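Menos repuestos y más cuaderno

Llevo cuatro años ocupándome de las pinzas de mano en el taller de Darkanport y sigo oyendo la misma petición cada vez que algo falla: comprar otra. Creo que es un error. Una pinza que cierra mal casi nunca está rota. Está desajustada, y el ajuste se perdió porque no quedó escrito en ninguna parte.

En octubre nos pasó con la número 16. Los dedos no llegaban a tocarse por la punta y las piezas finas se escapaban. Dorian Huet pidió un juego nuevo a Korcombe y lo montó en una tarde. El defecto siguió igual. Después de dos días mirando el mecanismo, Madalena Pinheiro comprobó los tornillos de la base y vio que uno era de 22 milímetros cuando debía ser de 20. Hacía tope antes de apretar. El juego retirado volvió a su sitio y trabaja sin quejas desde entonces.

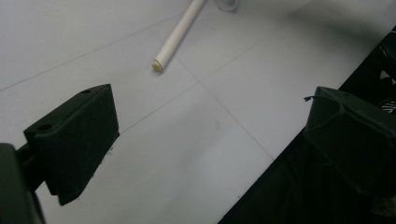 No cuento esto para señalar a Dorian. El tornillo largo lo puso alguien en una reparación anterior, y pude ser yo. En el sistema Trakeo, donde damos de alta las averías, aquella intervención consta como «revisado, OK». Con dos palabras así no se puede reconstruir nada. Tampoco sirve de mucho la casilla de fecha si nadie anota qué tornillería entró, con qué par se apretó y cuál era la apertura al terminar.

Afonso Fonseca sostiene lo contrario, y su argumento merece respuesta. Dice que un juego de dedos cuesta poco, que la hora de técnico cuesta más y que escribir también es tiempo. Tiene razón en las cuentas de una sola avería. El año pasado, sin embargo, registramos 220 intervenciones, y una parte se repitió sobre las mismas máquinas con el mismo síntoma. Ahí el repuesto barato deja de serlo.

Mi propuesta es modesta. Antes de desmontar, medir la apertura en vacío y apuntarla. Revisar el apriete de los dedos y el estado de las puntas. Probar el cierre sobre un suelo despejado o una mesa clara, con luz suficiente para ver si las dos puntas llegan a la vez. Volver a medir al acabar. Son diez minutos – quince si hay que buscar el calibre.
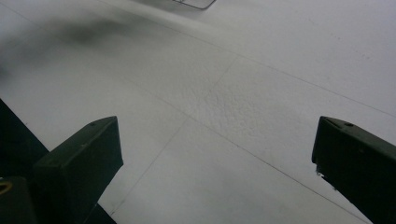

Los dos dedos abiertos y sin pieza entre ellos.

El desgaste superficial es otro asunto que se confunde a menudo con avería. Un canto con el recubrimiento saltado queda feo y poco más, mientras no cambie la geometría de la zona que agarra. He visto tirar dedos por un roce en el borde, y he visto seguir en uso otros impecables por fuera que tenían holgura en la base.

Zakhar Hordiienko empezó a llevar un cuaderno de papel por su cuenta, una hoja por pinza, colgado junto al banco. Preferiría que esos datos estuvieran en Trakeo, con campos obligatorios, y así lo he pedido. Mientras llegan, el cuaderno es lo primero que consulto por la mañana.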